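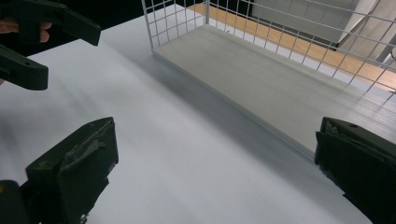

Drahomíra Zelenák, commenting on an earlier draft of this section, objected that a gate which refuses to act is easy to write and hard to be graded on, and that we had graded ours on the refusals alone. She was right about the draft. The numbers below count both kinds of error, and they are less flattering to us than the ones she read.

Figure 4. View from the right-hand wrist camera with nothing between the fingers and a wire-mesh basket on the table.

4.3 Does the contact gate know anything?

The policy described in Section 3 puts out a target pose and a grip width for each hand at every control step. Between that output and the motors sits the contact gate, a small classifier that takes the current wrist image and the last few grip widths and decides whether closing the fingers is allowed. Clident, the planner we build on, ships without one. The argument for adding it is that the policy, trained by imitation, tends to close on schedule. People who demonstrate a task reach and close at a steady pace, and the network learns the pace at least as well as it learns the object.

We were doubtful that a classifier fed the same image would do much better. If the features that tell the policy where a basket wall is are weak, they are weak for the gate too. Wire mesh is a fair place to look for the problem. The mesh in Figure 4 is mostly opening: the floor shows through the back wall, and the rods lay thin shadow lines across the bottom panel that a network can easily take for more rods. White wire on a white table gives little contrast to begin with.

We tested the gate on 1714 recorded approaches from the Ratanaporn set, all collected with hand-held grippers and replayed offline. Of these, 257 were labeled by hand as approaches in which closing at the time the policy asked would have missed the object or caught it by a single rod. The labels come from the later images in each recording, which the gate never sees.

On its default threshold the gate stopped most of the bad closes, and this is the result we reported in the draft. It also stopped a large share of the good ones. When we moved the threshold until the good closes went through at a rate an operator would put up with, the advantage over a plain timer shrank to the point where we would not defend it. The timer has no camera input at all. It holds the fingers open for 3 control steps after the hand slows down and then lets the policy do as it likes.

Two checks made us more cautious still. In the first we masked the region between the fingertips, which is where any evidence about contact ought to be. The gate's decisions hardly moved. In the second we left that region alone and masked the fingers themselves, and the decisions changed a great deal. The simplest reading is that the gate has learned to read finger posture off the image, something the encoders already report more exactly and at no cost. A saliency map we had been pleased with, showing bright areas near the mesh, did not survive a change of random seed.

The Kernavska authors report much stronger results for a gate of nearly the same design. We do not think their numbers are wrong, but their objects are solid and dark, and their test approaches come from the same operators as their training approaches. When we split our own data that way, our gate looked good too. Splitting by operator, as we do everywhere else in this paper, removes most of the gain. We would ask anyone reporting a gate of this kind to give both splits.

Camera placement is part of the trouble. From the wrist, the fingers fill the lower part of the image and the far side of the object is often seen through its near side, or past the other hand. We tried adding the second wrist view as an input. Training took 70 percent longer and the operator split did not improve. It may be that the two views need to be lined up in a common frame before they are of use, and our version simply stacks them. We have not tested the alternative, so we claim nothing for it.

For the closed-loop trials in Section 5 we therefore run the timer, with the gate switched off. The gate's code stays in the Dilow release behind a flag, with its default set to false, along with the masking scripts. Readers who want to argue with the masking result should start with the script that covers the fingertips, as the mask is a fixed polygon and does not follow the fingers when they open past their usual width. We checked a sample of wide-open approaches by eye and found the mask still covered most of the gap, but a mask driven by the encoder reading would be a better test.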